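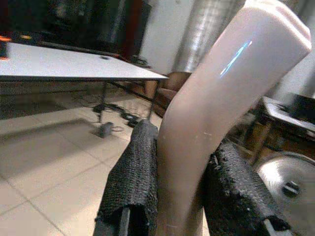
Vol. 12, No. 6

Swai Street swap shop gets its keys at last

By Jeptoo Kirui

23/08/2023

Well, neighbors, we have a swap shop! I walked over to the old shoe store on Swai Street this morning expecting another round of "soon, we promise," and instead found the door propped open with a paint can and Mwanahawa Mutiso standing inside with a set of keys in her hand and a grin you could have seen from the bus stop.

If you've missed the story so far, the swap shop is the place where you'll be able to bring in household things you're done with (toys, kitchen stuff, lamps, odd plastic parts from who knows what) and take home something you can use. No money changes hands. It was first talked about back in January, when Mwanahawa stood up at the neighborhood meeting and said she was tired of seeing good things sitting in the rain on trash night. I remember clapping pretty hard, with a broken fan of my own out on the curb at the time.

Then came the slow part. The building needed a new back door and a working sink before the city would sign off, and the first bid for the plumbing was way over what the group had. A bake sale and two yard sales later, they had raised $1,987, which paid for the sink and most of the door. Bririmix, the hardware store around the corner, knocked a chunk off the price of the lumber for the shelves, and I'm told there's still a bit left over for light bulbs.

The rent was the bigger worry, to be fair. Flallance, the company that owns the building, has agreed to a 12-month lease at a rate Mwanahawa called "something we can live with." She wouldn't give me the number, and believe me, I asked twice.

I got the full tour, such as it was. The front room will hold the toys and kitchen things, and the old stock room is going to be for larger items, though nothing bigger than one person can carry. Chunhua Yao was up a ladder painting the back wall a very cheerful yellow, and she wants everybody to know that couches and mattresses will be turned away. "Please, please don't leave them outside at night either," she called down to me. So there you go, you've been told!

You can bring up to six items per visit, and they should be clean and in one piece. Small scuffs and scratches are fine. Anything that plugs in has to go to the side table first so Adhiambo Odera can test it, and she'll be there in the mornings only. Car seats, knives and open cans of paint are a no. You don't need to bring something to take something, either, and I was glad to hear it, seeing as my closets are finally under control.

Not everyone on the block is thrilled. Mwajuma Nzioka, who runs the tailor shop next door, told me she likes the idea fine but worries about parking, and about bags piling up by her window when the place is closed. She'd like to see a sign and a locked drop box. Mwanahawa said the sign is already ordered and the box is "on the list," so I'll be checking back on that one.

The doors open to the public as soon as the paint dries and the shelves are up, most likely within two weeks. They could still use a step stool, some sturdy bins and a few folks who can work a Saturday shift or two. Stop in if you see the lights on, or leave a note in the mail slot. And if anybody picks up a decent desk fan in there before I do, I'd like to hear about it.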